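How Does a Robot Know Where to Put Its Hand?

Pick up a pencil. Done? That took you one second, and you probably didn't think about it at all! Your eyes found the pencil, your brain worked out how far away it was, and your arm and fingers did the rest. A robot arm has to do every bit of that too, and it does it with software. Software is the set of instructions that runs on a computer, and in a robot it has three big jobs: seeing, planning and moving.

Seeing

A camera doesn't understand anything. It gives the computer a giant grid of tiny colored dots called pixels, and each pixel is really just a few numbers. One number says how much red there is, one says how much green, and one says how much blue. So if you show a camera a blue block, the computer doesn't get "block." It gets a big heap of numbers!

The seeing part of the software (grown-ups call it perception) hunts through that heap for patterns. A patch where the blue numbers are high and the others are low might be a blue block. A place where the numbers suddenly change is probably an edge. Shadows make this tricky, because the same block has light numbers on top and darker numbers on its shady side. The software has to learn that they all belong to one thing.

Ximena Ochoa writes seeing software, and her program is called Isis. The first version mixed up blue blocks and blue sleeves. "It kept trying to find the corners of my sweater," she says. She showed Isis 263 more pictures, some with sweaters and some without, and it got a lot better at telling them apart.

Planning

Now the robot has a good guess about where the block is. How should it get there? Planning software tries out paths inside the computer before the arm moves an inch. It's like tracing a maze with your finger before you use a pencil. Would this path bump the table? Try another one! A planner called Draltico can test 49 paths before it picks the one it likes best.

Containers are a fun puzzle for a planner. When a block is out on a table, the robot can come at it from lots of directions. Put the same block in a basket and suddenly there are walls all around it, so the hand has to come in over the rim and down.
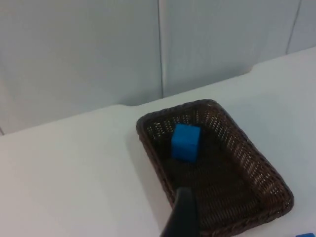
And then there are corners! A block close to the side of a basket leaves less room for a finger to squeeze in next to it, so the planner has to choose carefully which faces of the block to grab.

Moving

The last job is called control. Control software tells each motor how far to turn and how fast, then checks what happened, then fixes any mistake, over and over. Elżbieta Pawłowska, who works on this part, set hers to check 41 times every second. Try blinking that fast!

Try it yourself

You need a friend, a bowl and an eraser. Put the eraser in the bowl. Close your eyes and let your friend be the software, using only the words left, right, forward, back, up, down, open and close. Can you grab the eraser in 15 commands? Swap places and have another go.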